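Our rules for the sorting cell
Project report by Kazimír Pešek, September 19, 2018

When I signed up for the Stiter project I figured I'd spend most of my time writing code. I ended up spending a lot of it writing rules! My part was the good practice sheet for the sorting cell, meaning everything a student has to check before the arm is allowed to move, in simulation or for real.

My first draft was way too long. I'd read through the safety notes from our Mosov lab course and copied in pretty much everything that sounded serious, and my teammates (fair enough) skipped straight to the bottom and signed it. So I cut it down to 5 rules that fit on one page. The one I care most about is the start pose – every run begins with the gripper closed, pointing straight down, and clear of anything it could bump on the way out.

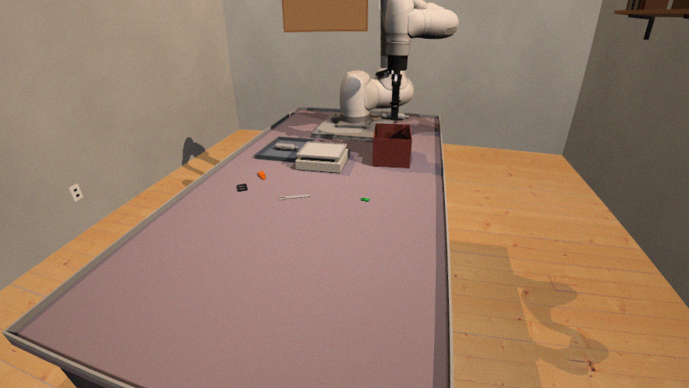 The second rule is about spacing. Small parts have to be laid out with enough room between them for the fingers to open, and nothing goes right up against a rim. We argued about this one for ages, because real parts bins are messy and it feels a bit like cheating. I still think it belongs in there for beginners. You can always loosen it later, once your grasp code stops doing weird stuff.

Then there's speed. We capped the arm at up to 100 millimeters per second for any new script, and it stays there until a second person has read the code and watched 2 clean runs in the simulator. Šimko, the planner we used, lets you lock that value in the settings file, so please do that and don't trust your memory (I forgot more than once).

The last two rules are boring but they saved me: write down the scene version with every run, and never edit a log afterward. I logged 191 runs in Wuretti, and the early ones without a version number were basically useless when I wanted to compare them. If I get to keep going next semester, I'd like the script to refuse to start when that field is blank.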